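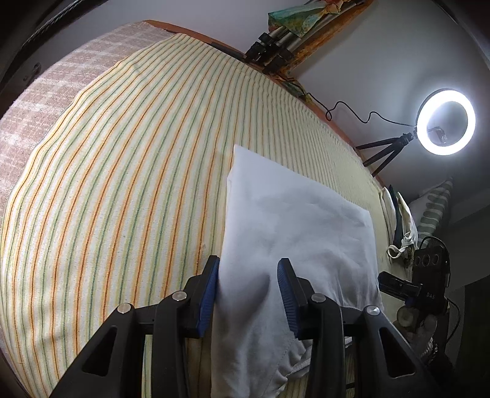
According to one reader who wrote in on Monday, we were too soft on the plain white pillow cover last time, and a cover that wrinkles at the seam the moment you pick it up shouldn't be called "easy care" by anybody. Fair enough. I had called it easy care. I had copied the phrase off the packet.

Stimis Bedding Notes
Last updated: February
Reading time: 2 min

Losska striped bedspread, with plain pillow cover

Losska sells this as a set from its Drurovia range: one cream bedspread with colored stripes, one plain white pillow cover. The listing makes a lot of promises for two pieces of cloth. It says "hotel feel," it says "all-season," and it says the stripes "bring order to the room." I have no idea what that last one means. Stripes show you when the spread is on crooked. I suppose you could call that order.

The spread itself is decent. It's a pale cream with orange and green running through it, and the colors are quieter than in the catalog, where the orange looks like a traffic cone. I'd put it on a guest bed without worrying. It also goes better than I expected with a reddish-brown wood headboard and an old checked blanket, which most striped things do not.

The "all-season" claim I don't buy. In February you will want a blanket with it, and once you have a blanket folded over the end you've stopped testing the spread. The packet doesn't say what temperature anyone had in mind.

We use it mostly as a folding surface, if I'm being fair to it. Laundry comes up to the bedroom, gets dumped, gets folded, and goes in the wardrobe. For that job the stripes do earn their keep. Line up the long side of a shirt with one of them and you get a fairly straight fold without thinking about it.

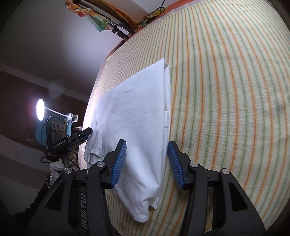 White cotton is the awkward case. It shows every crease, and anything cut wide in the middle wants to go into a point at one corner when you fold it lengthwise. Smooth the body first, tuck the sleeves after, and leave the bottom end for last because it always bunches. Losska's leaflet has a folding guide in 30 steps. I gave up partway and went back to doing it the way I always had. My shirts look the same as before.

Now the pillow cover. The cloth is fine and the stitching on mine is holding. But the cover has more fabric in it than my pillow needs, so it gathers at the lower end however carefully you shake it down. The seller's answer, when I asked, was to buy a bigger pillow. They happen to sell one.

Cortés makes a plain white cover that I've used for years, and I would still pick that one. It comes without a leaflet.

Care

Wash the spread by itself the first 2 times. The label says the colors won't run, and mine haven't, but I wouldn't put a white shirt in there to find out. Dry it flat if you have the room. Iron the pillow cover inside out if you iron pillow covers. I don't.

Details

Item number: 494
Sold as: bedspread and one pillow cover
Thread count, according to the packet: 600. It doesn't say which of the two pieces that refers to, and I've had no reply on that yet.
Returns: unopened only, so you can't find out about the pillow cover and then send it back.

Worth having if you like the stripes and can get it on sale. At full price I'd buy the spread alone, if they would sell it that way. So far they won't.

We use cookies to remember your settings. Accept | Manage choices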